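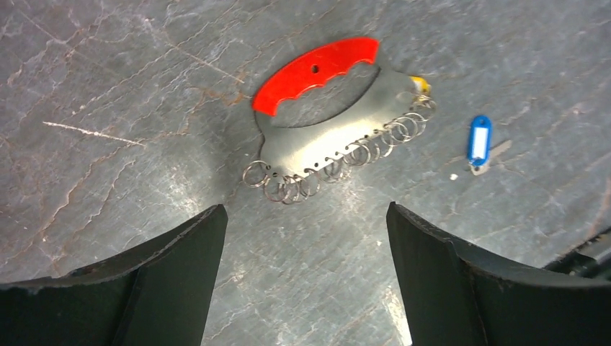

Learning to live with 600 short recordings

Posted in December by the Comcombe bench blog

Print this page | E-mail this to a friend

The target for the Zuleo set is 600 recordings, and we are on the small metal things now. I had put these off. Blocks and bottles went quickly in the first month, and I knew that anything with rings on it would slow us down.

A recording starts when the arms leave their rest position and stops when the task is finished or I give up on it. Each one gets a line in the notes: task name, start layout, good or bad. I keep the bad ones in a separate folder and don't delete them. The people at Grovolia who train the model asked for that, and disk space is cheap.

My best rate so far is 20 an hour on easy tasks. With keys and tags it drops to 13, and a good part of that goes on putting things back differently each time. If I get lazy and use the same layout, the model learns the layout.
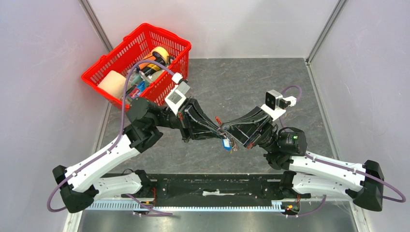

Working both grippers in the same small space is the hard bit. I drive one with each hand, and for the first week I kept moving the wrong one. I go slower now - slower than feels natural - and the recordings are smoother for it. The overhead view is fine for the big moves. For the last bit I watch the wrist views.

I also changed how I split up the work. I used to do 60 of one task in a row and by the end my hands were doing it without me. The paths all came out alike. Mixing three or four tasks in a morning gives a better spread, though the notes take longer to write up. 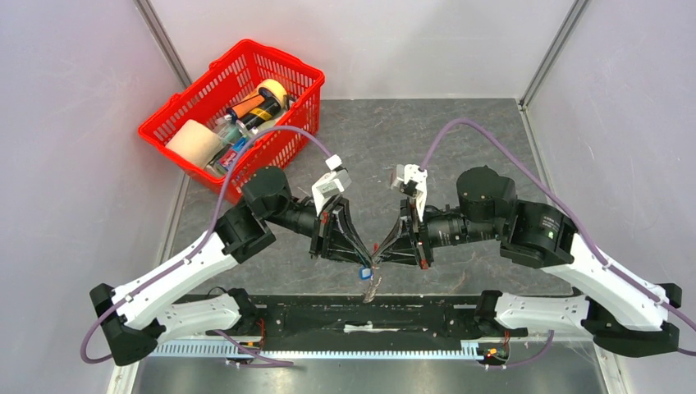 Both grippers at the middle of the bench, red basket behind on the left.

Next up is the Rungrueang list, which has more cloth and soft packets in it. I'll post the layouts when I've settled on them.

Comments

benchtop_sid: Do you trim the dead time at the start? Ours had seconds of nothing and it did matter.

Author: Yes, by script, then I check a few by eye.

wrenfield: Please do post the layouts. We're about to start on keys too.

pocketlint: 13 an hour with rings is better than I managed.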